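The winter-bird wallpaper is up at last in the small kitchen room at Halás, and those of us who have walked past the bare panels since August are very happy to see it. Stela Voicu picked the pattern, bullfinches on branches with pine cones tucked in between the leaves, and she will tell you (at some length, if you let her!) that it was the only roll in the shop that made her want to put the kettle on.

Kvido Slanina hung the paper over two long evenings, and then everybody began bringing things in from home, so the white table has filled up quickly. The pale green bowl and the little one with yellow flowers have found their places, the utensils stand together in a white holder, and the cassava chips have gone up into the wire basket on the back wall, which is a good spot for them as long as you can reach it.

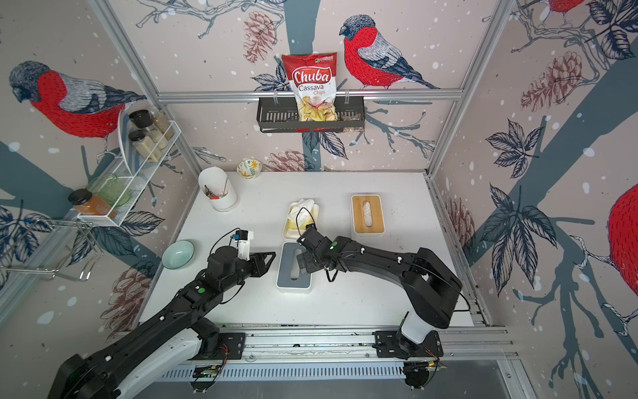 ## Tissues, and what comes next

There was a bit of friendly debate over tissue boxes. Kristýna Krajčí likes the pale yellow one, while Lourenço Paiva is all for the white box with the light wooden lid, and so both are staying. The paper and paste came to 900 crowns, paid from the summer bake sale, and Stela still has a leftover piece of the bullfinches if anyone would like to line a drawer.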